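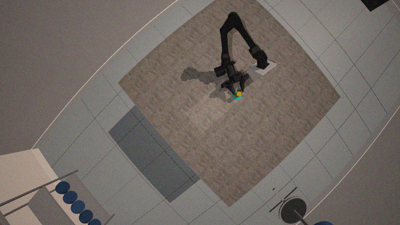
Why would anyone pay to have a gripper tested twice, a reader of our newsletter asked last fall, once in simulation and then again on a bench. Fair question, and we get it a lot. Short answer – the two runs disagree, and the places where they disagree are what you want to know before you buy.

About Evau

We try out grippers, arms, cameras and controllers for people who have to pick one. Small shops mostly. A few schools, a few labs. We don't build arms and we don't sell them. No commission from makers either, been asked, said no.

Started in a rented unit in Jasdale with one arm and a controller that crashed every time someone opened the log window. Still have the controller. Now we run 8 benches and a simulation setup, and the log window works on most days.

What we do

Side-by-side trials. You send us the part you need picked up, or a good drawing of it, and the two or three grippers you are thinking about. Simulation comes first. Arm on its plate, small bright parts on a plain work surface, gripper coming down over them from different angles. Cheap to repeat, easy to change. Two-finger grippers get a lot of time here, mainly on small parts lying close together or one partly on top of another, where a finger tip needs room to get in and often doesnt have it.

Then the bench. Same part, same start positions as near as we can get them. Every gripper gets 600 picks, no warm-up runs, no do-overs. If a cable comes loose on pick 178 we write that down too.

You get a report. Misses, drops, bad grips, time per pick, and where sim and bench came apart. Plain words, tables at the back. The raw logs are yours if you want them.

Camera trials work about the same way. Overhead mount vs. wrist mount, mostly. Shadows from the arm are a bigger headache than people expect, so we run low light and side light on every camera job. Costs nothing extra.

Our longest job so far

The Prollach comparison. Two arms, three controllers, one very stubborn plastic cap. 1,726 logged runs by the time we closed it out in October. The more expensive controller was smoother on the long moves and slower on the short ones, and the client's job was nearly all short moves. They bought the other one.

Honorato

Our own test scripts, named after the street the first unit was on. Loads the arm, sets out the parts, runs the picks and keeps score. Customers can have a copy with their report. Its not pretty. There is a manual, parts of it are even current.

What we don't do

Welding, painting, anything over food. Safety sign-off for your site – you need a licensed inspector for that and we will tell you so on the phone. Rush jobs, sometimes, ask.

Visiting

Jasdale workshop is open to customers by appointment. Park round the back, front lot belongs to the tile place. Bring the part with you, more than one if you can spare them. Closed shoes please.

New bench bookings go through the contact form. Tell us the part, its weight, what it sits on, and which grippers you have in mind. If you have no idea on the last one, leave it blank and we'll call.

Page last updated February 6, 2019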